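Search this site Enter keywords Go

Where Dutlow's Sheets Go

2026-03-03

The first truck leaves the Brirnus laundry before five in the morning and drives down to the harbor road with its lights on. It carries clean sheets, pillowcases and towels for the inns along the front. By the time guests are asking for coffee, the truck is on its way back up the hill with the dirty ones.

Dutlow has a short beach, a ferry dock and more rooms to rent than it has year-round households. In summer every one of those rooms needs fresh bedding, some of them every day. Most visitors never think about where it comes from. For the people who live here, linen is steady work, and in the slow months it is some of the only work that doesn't depend on the weather.

Brirnus stands at the top of Mill Street, in a brick building that used to be a cannery. The river Arain runs behind it. The cannery was put there for the water and the laundry stayed for the same reason, though it has been on the town supply for a long time now. The building is warm in every season. In January people who don't work there find excuses to stop in.

The work starts at the sorting tables. Bags come off the truck and are opened by hand. Sheets go one way, towels another, and anything with a stain goes in a separate bin to be looked at under a lamp. The sorters find phones, earrings, room keys, children's socks and a surprising number of TV remotes. Each find is put in an envelope with the name of the inn on it and sent back down the hill the next morning.

Stains are their own department. Sunscreen is the worst, according to everyone on the floor. It doesn't look like much when it comes in, but it reacts with the iron in the water and turns a rusty orange in the wash. Self-tanner is second. Red wine, which guests apologize for, comes out fairly easily if it hasn't been scrubbed with hand soap in a bathroom sink first. The staff would like guests to leave it alone.

On a full day in August the laundry finishes 1060 sheets. They come out of the washers in heavy ropes and have to be pulled apart before they can go through the flatwork ironer, a long heated roller that dries and presses in one pass. Two people feed a sheet in at the front, holding a corner each. Two more catch it at the back. New workers are put at the back, where mistakes only make a wrinkle. A mistake at the front can jam the roller and stop the whole line while it cools.

There is a rhythm to feeding that takes a few weeks to pick up. The corners have to go in level and the top hem has to be straight. Partners who have worked together for years don't talk while they do it. They look at the hem and nothing else. Someone who started last October told me she still dreamed about hems through Christmas.

The laundry employs 35 people in the high season and fewer than half that in winter. The ones who stay on through the cold months do mending, machine repair and the work for the nursing home and the clinic. Mending used to be common in the trade and is now rare. A sheet with a torn hem can be sewn in a few minutes on a machine in the back room. A sheet with a hole in the middle is cut down for a crib or for a pillowcase, and if the cloth is too thin for that it goes to rags. Boatyards buy the rags by the sack. They like old cotton sheeting because it doesn't leave lint in wet varnish.

Who owns the sheets is more complicated than it used to be. Until a few years ago, each inn bought its own and paid Brirnus to wash them. Every piece had a laundry mark in the corner, sewn or stamped, and it had to get back to the right closet. Now many of the smaller places rent from Clellent, a linen supplier in the next county. Clellent owns the stock, Brirnus washes it, and the inns pay by the piece. Nobody has to sort by owner, and a small inn doesn't have to find the money for new bedding every other spring.

Not all the innkeepers like it. One who has held on to her own sheets showed me a closet of them, ironed cotton with a plain hem, stacked by bed size with the folds facing out. She buys heavy cloth and expects it to last. The rental sheets are a cotton and polyester blend that dries faster and wrinkles less, and she admits that most guests can't tell the difference. She can tell, she said, and she has to make the beds.

Cost comes into it as well. A good cotton sheet can go through the wash a great many times before it thins, but it takes more heat to dry and more time on the roller. Brirnus charges more for it. The blend saves gas, and gas is the laundry's second-largest bill after wages. The owners put in a heat recovery unit two winters ago that takes warmth from the drain water and uses it on the next load. They say it has helped. They also say it clogs with lint and has to be opened up every week by somebody who doesn't mind getting wet to the shoulder.

Down on the harbor road the bags are opened again. Housekeepers in Dutlow usually work alone in the small inns and in pairs in the large ones. The pairs are faster, and they are easier on the back. One person tucks the foot while the other squares the head, then they trade sides for the next room so that neither is always reaching with the same arm.

Every housekeeper I talked to had opinions on the fitted sheet. The large inns don't use it. A flat sheet with folded corners costs less, goes through the ironer properly and fits any mattress of the right width, no matter how deep. A fitted sheet has elastic that wears out and corners that ball up in the dryer. Homes use fitted sheets because people at home are in a hurry. Hotels are in a hurry too, but they have practice. 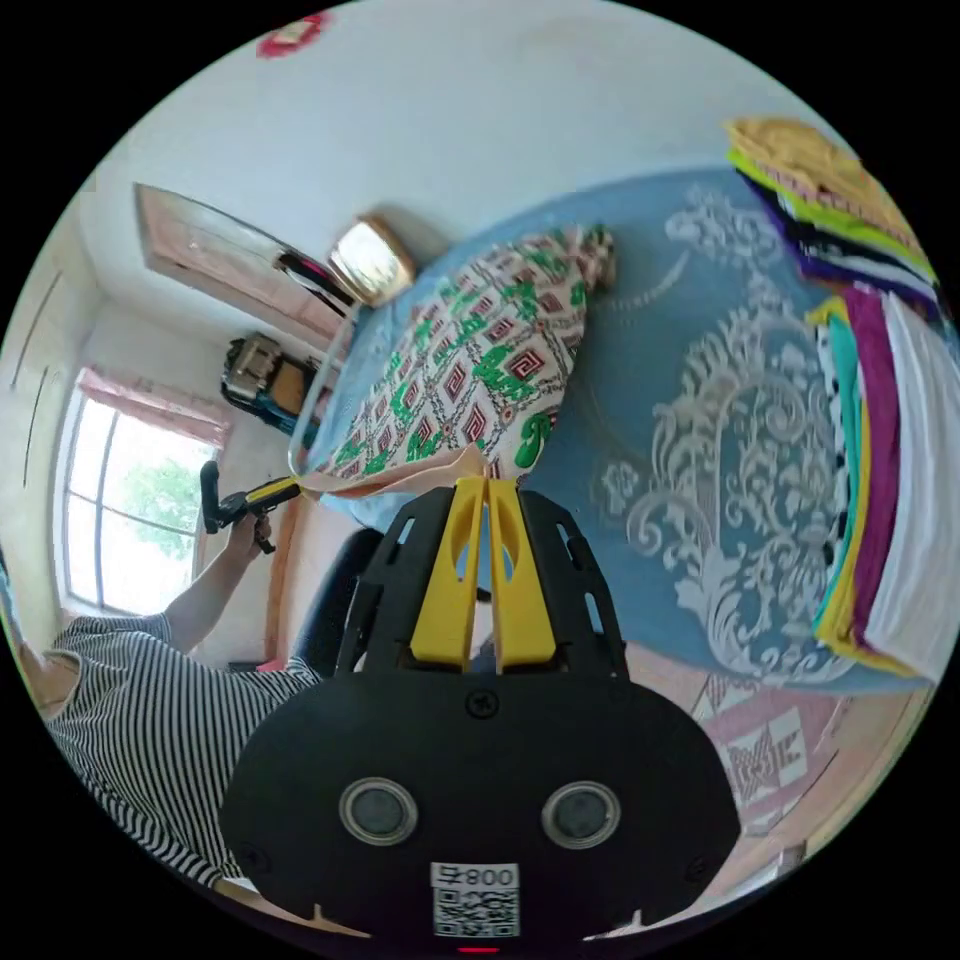 The folded corner is taught the same way all over town. Tuck the bottom edge in first. Pick up the side of the sheet an arm's length from the foot, lay it on top of the mattress so it makes a triangle, tuck in what hangs down, then drop the triangle and tuck that. The fold should sit at an angle and lie flat against the side. Trainees want to pull hard at this point. Pulling hard lifts the other corner, and then they have to walk around and do that one again.

Height matters more than most people expect. Mattresses have gotten thicker, and the older sheets were not cut for them. One inn bought new mattresses for every room and found that its whole stock of sheets came up short at the foot. The sheets were sold to a summer camp with thin bunks, where they are still in use. The inn signed up with Clellent that same month.

Then there is the bedspread. The quilted, patterned kind that hotels used for decades has mostly gone, along with the habit of washing it only a few times a year. Guests now expect white on top as well as underneath, and white shows everything, so it gets washed. For Brirnus this has meant buying a larger dryer. For the housekeepers it means stuffing duvets into covers. The method most of them use is to turn the cover inside out, reach in to the far corners, grab the corners of the duvet through the cloth and shake. It is hard on the wrists by the end of a shift. Some covers now come with a slit at the side to make it easier, and the crews ask for those by name when the orders go in.

Pay has gone up since the ferry schedule was extended, because the inns now compete with the dock and the restaurants for the same workers. The three largest places pay by the hour. A couple of the smaller ones still pay by the room, which the crews don't like on checkout days, when a room with sand in the tub takes twice as long as the one next door.

The last truck goes out at 2 in the afternoon. It brings up whatever the late checkouts have left, and those bags are sorted before the floor closes so that nothing damp sits overnight. Damp towels left in a bag will mildew in a day in July. The carts are lined up by the loading door in the order of the next morning's stops, with the inn farthest along the harbor road going in first. There are 50 carts, each with a number painted on the end, and the driver checks them against a clipboard before going home.

Contact the magazine | Subscriptions | Copyright 2026. All rights reserved. | Back to top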